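The case for a maple sorting board

A sorting board has one job: to give small objects a flat, quiet place to stand. Most households use a tray or the bare tabletop. Both work until the pieces are under two inches tall and the surface has any bounce in it, at which point cylinders tip and the whole arrangement has to be set up again.

Toft, a small workshop that makes play furniture, has sold a maple board since August. It is glued up from planks, finished with oil and sanded flat on both faces. Weight does most of the work. A heavy board stays put on a slick or perforated table without clamps, and the pale surface gives good contrast with colored blocks. The grain has a second use, as younger children tend to line pieces up along a seam if one is available.

The blocks matter as much as the board. Hard plastic slides and rattles. Painted wood chips at the corners, and star shapes chip first. Foam with a textured face grips well and makes little noise, but it picks up lint and should be wiped with a damp cloth, never soaked. Wulley sells its foam shapes in a bag of 219, far more than a board can hold. Four to eight at a time is a workable number.

Sorting by color comes first for most children. Sorting by shape follows, and it is harder when the two rules compete. A mixed group is therefore more useful than a matched one: a green star and a green cylinder next to a yellow heart and a yellow hexagon can be divided by color at once, while a rule based on curved and straight sides takes more thought.
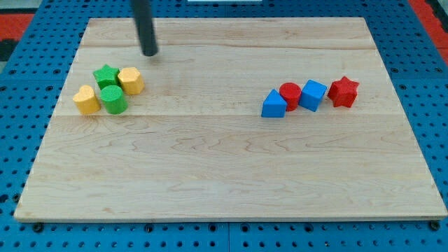 Guðlaug Thorlacius disagrees about the wood. She argues that a felt mat does the same job for less money, rolls up into a drawer, and is kinder to the table underneath. Her one concession is that tall prisms lean on felt unless the mat is pulled tight.

Oil the board twice a year, and store it flat.

Contact us | Copyright Tivero | Back to top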